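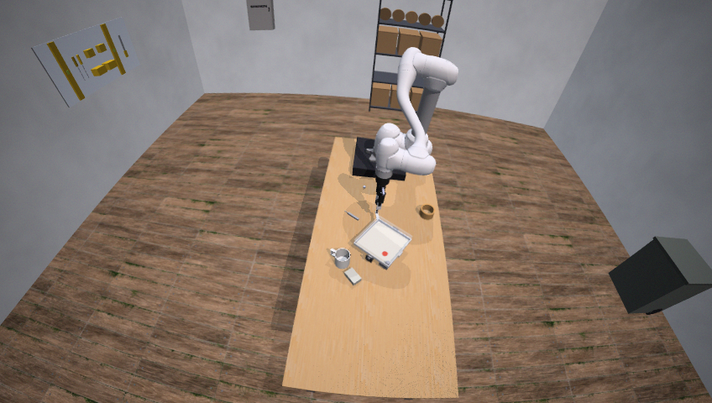

Figure 3. White arm, long pale wooden table and a shallow tray.

One reader of our first draft objected that we had made lay preachers sound like understudies, waiting for the minister to fall ill, and I have to admit the remark stung a bit. She had been leading evening worship at the Mok chapel for years, she wrote, and had never once felt borrowed.

So I went back to the questionnaires. We had 242 of them from the congregations at Stirker, Lirkix and Mok, and I read the lot again with her complaint in my head. What I'd missed first time round was how people talked about being asked. Hardly any of them had put themselves forward. Someone had caught them by the door after the service and said, would you take the psalm next week? - and that was that, they were in.

Of those who replied, 75 had gone on to preach at least once. I had expected them to talk about training, and a few did (the Stirker evening course gets a good word). Mostly, though, they wrote about the first sermon: the dry mouth, the notes in too small a type, an aunt in the second row nodding along. One had picked the feeding of the five thousand and ran out of things to say before the loaves were handed round.

I now think "stand-in" was the wrong word, and I've taken it out of this section. Whether "shared ministry" is any better I'm less sure - at Lirkix they just call it helping. The August interviews, which I come to next, don't settle it either.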